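# Chapter 2: What Does "Detox" Mean?

Walk into any health food store in March and you will find a shelf of kits that promise to clean you out before summer. The boxes say "detox," "reset," or "flush." Very few of them say what is being removed, how much of it was there to begin with, or how a buyer could tell that it had gone.

This chapter asks you to take the word seriously for a while. If a product removes a toxin, the toxin should have a name. It should be possible to measure it in blood or urine before and after. Keep those two demands in mind as you read, and notice how often a label meets neither.

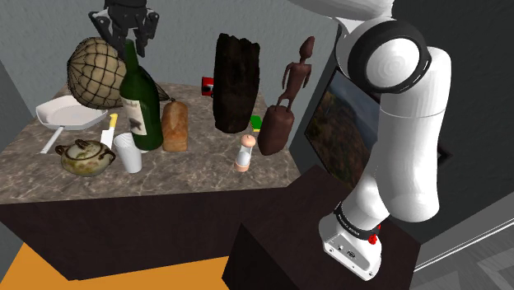
*Reading time: 14 minutes*

Consider the Prinitz Cleanse, a juice plan sold for $70. Its leaflet tells customers to expect headaches and tiredness on the second day and calls these "signs of release." There is a plainer explanation. The plan supplies 600 calories a day and no coffee. A person who normally eats lunch and drinks two cups before noon will feel bad on it, whatever is or isn't leaving the body.

The weight loss on the leaflet deserves the same treatment. Much of what disappears in a short fast is water, along with stored carbohydrate, and it tends to come back with ordinary meals.

Porkurex foot pads make a bolder claim. You wear them overnight and they are brown in the morning. The maker says the color is waste drawn out through the skin. Before you accept this, ask what happens when a pad is held over a steaming kettle - a test you can run at home, and one the package does not mention.

None of this means that people who try a cleanse are foolish. Many feel better afterward, and we should ask why. They may have slept more, skipped alcohol, or simply paid attention to themselves. Section 2.1 looks at the jobs the liver and kidneys already do.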